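Tiny dark speck in light timber tabletop, slight sheen. Sand or leave?

Asked in Furniture and finishes. 3911 views.

I have a Prasach dining table in a pale blond timber, bought second-hand in December. The seller said it had been coated with Flulow satin but couldn't say whether that was the oil or the water-based version. There is one small dark speck near the middle. A damp microfibre cloth has been over it twice with no change. I can't feel a ridge with a fingernail, but my nails are short.

Two things I would like to know. Is it likely to be dirt on the coating or something under it? And if it is under, can a spot that small be cut out and touched up without recoating the whole top? The sheen is fairly even and I don't want a dull patch in the middle of it.

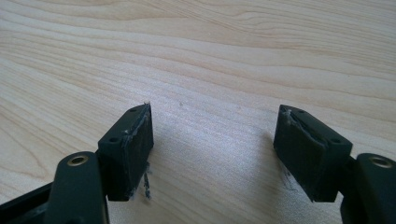 Tabletop under the overhead light. Speck is slightly left of centre.

I have metho, mineral turps, 0000 steel wool and a sheet of 3000 grit wet-and-dry on hand. No sander.

3 answers

Answer 1 (accepted)
Establish which side of the film it is on before you abrade anything. Put a torch flat on the table and shine it across the speck. A deposit on top throws a shadow. If it does, hold a plastic card at a low angle and push along the grain, then wipe with turps on a cotton bud. Keep the metho away from it until you know the coating, as it will soften shellac and some water-based finishes.

If there is no shadow it is either dust trapped in the coat or a mineral fleck in the timber. Leave a fleck alone. A dust nib can be cut back with the 3000 on a small cork block, wet, with a drop of dish soap, six or so strokes and then look. You will get a spot that is glossier than the rest of a satin top. Knock it back with the 0000, very lightly, with the grain, and feather out to a hand's width.

Don't use the steel wool if the coating turns out to be water-based and you can see any bare timber. Fragments rust. Use a grey pad.

Score: 165

Answer 2
Had the same on a Hestora desk. Magic eraser took it off and also took the shine off. Wouldn't recommend.

Answer 3
Chareonsuk make a wax stick in a light oak colour which is fine for covering dark marks in pale timber. It sits on top so it comes off again with turps if you don't like it. Doesn't match a wavy grain very well if you go over more than a few millimetres.

Comment from asker: No shadow with the torch. Tried the card anyway, nothing moved. Leaving it for now.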